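How to Prepare a Table Demonstration for an Open Day

By Itziar Aranda

I wrote these steps after our open day at Flonach, for colleagues who must prepare the same table in another building. The task with the two arms is simple household work: mugs, plates, a pen, a toaster oven.
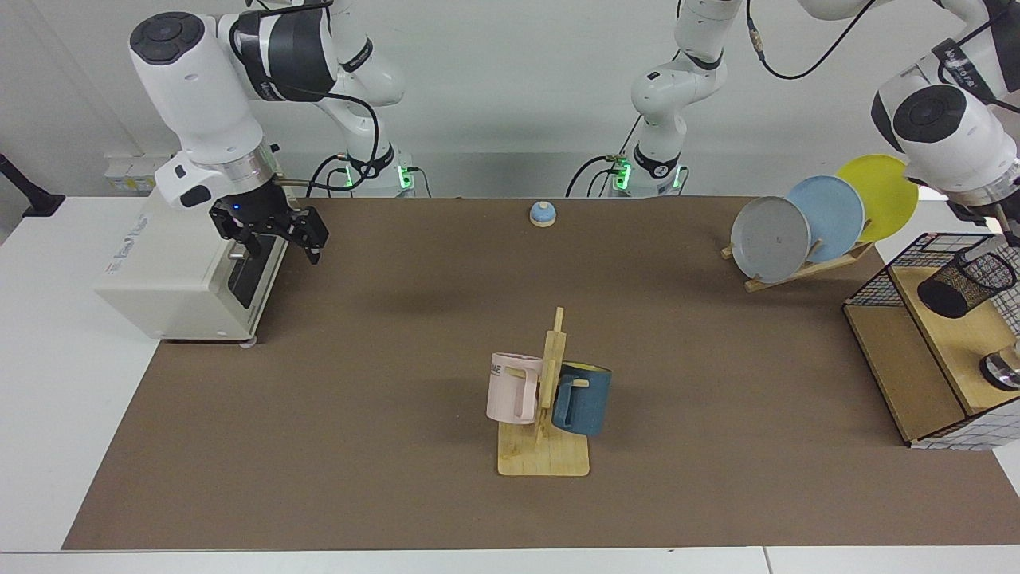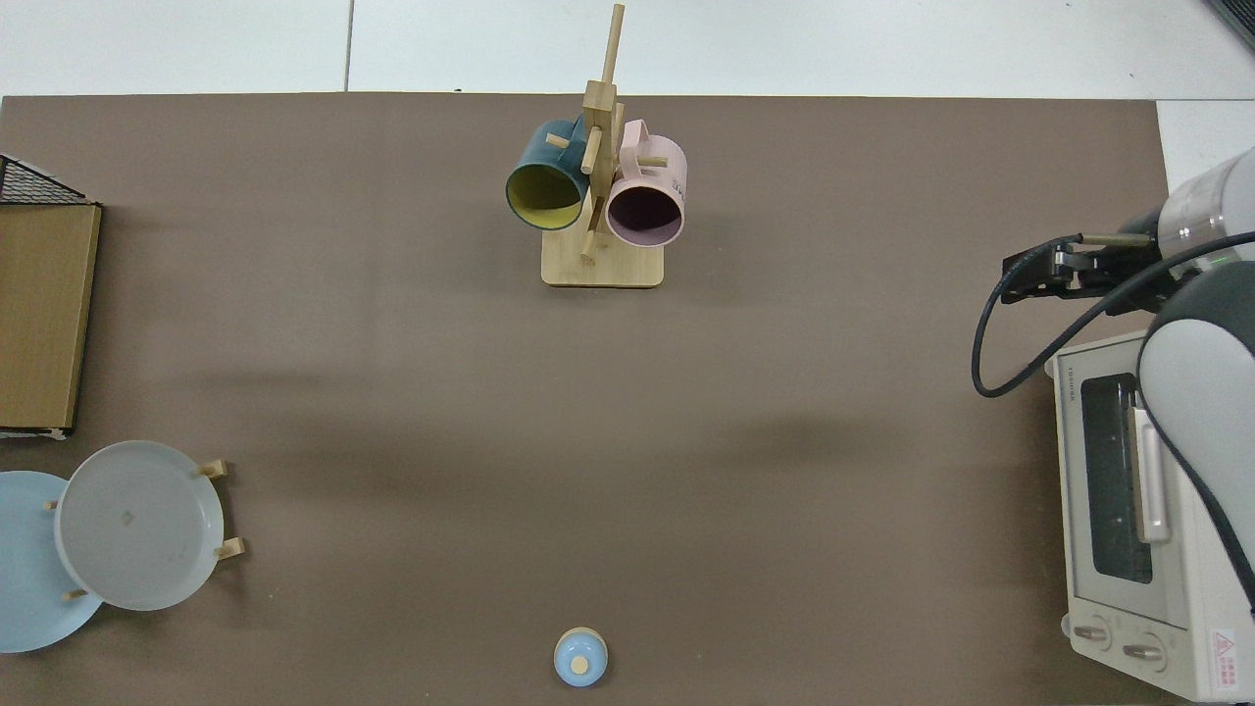
The mug tree keeps its place in the middle of the table during all the visit.

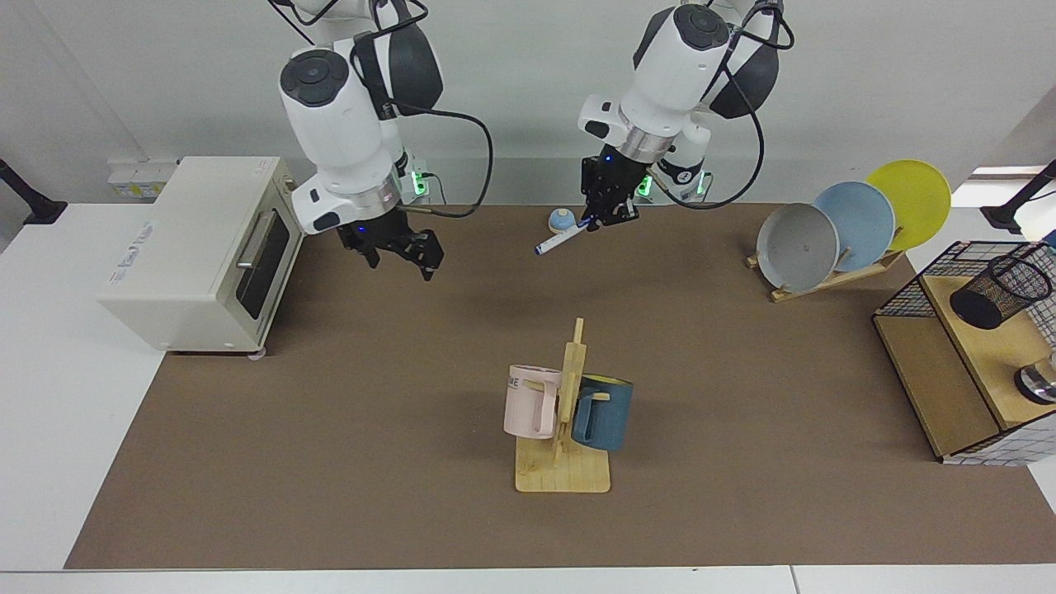
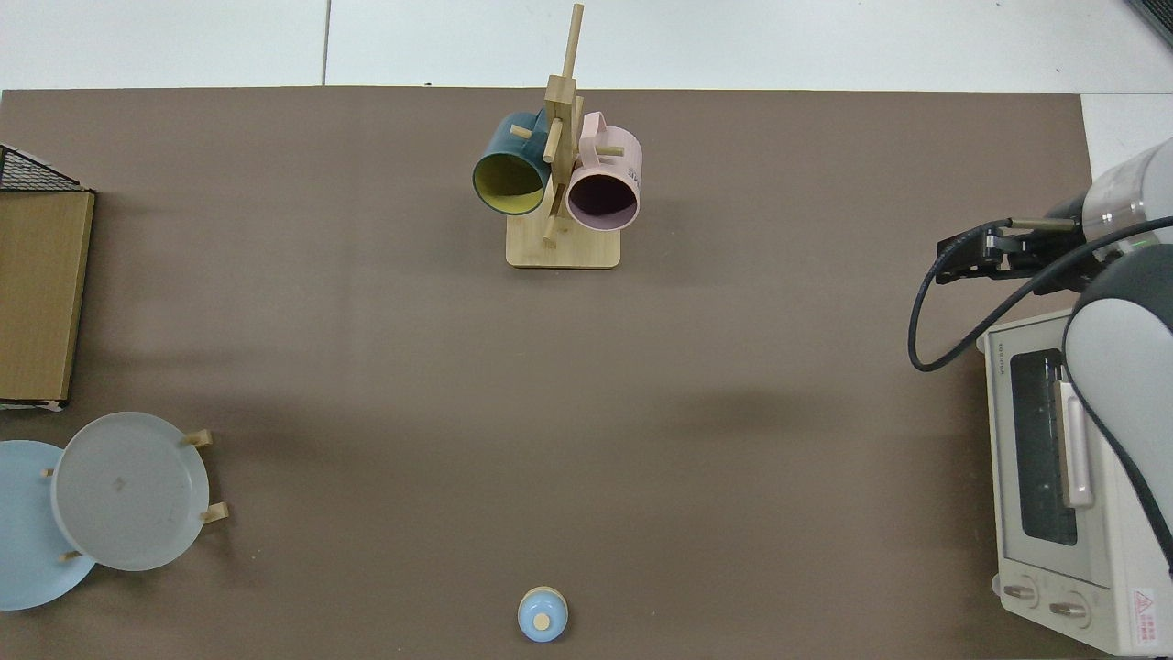
1. Put the mat first and make it flat. If a corner stands up, the gripper can catch it.

2. Place the heavy things before the light ones. After this, do not move them anymore, even if a visitor asks to see behind.

3. Start the arms 2 hours before the doors open. We use the Niven controller, and it needs one complete homing of each arm. Write the result in the Asora log.

4. Set the speed at 100 for the rehearsal. On Saturday my colleague Effie Rutherford left it at 200 and the visitors in the first row made a step back. It was safe, but they did not listen to her explanation after that.

5. Tell the group what the arm will try before it moves. Speak slowly. Children like to guess which mug will be taken, so give them a moment.

6. Keep one person at the stop button and another person for the talking. The same person should not do both.

7. Between two groups, put every object back by hand and check it against the printed plan.

If an arm stops in the middle of a motion, press hold, wait for the message on the screen and then call the Grokov desk. Please do not pull the gripper.

The printed plan is in the drawer under the screen, together with the spare fuses.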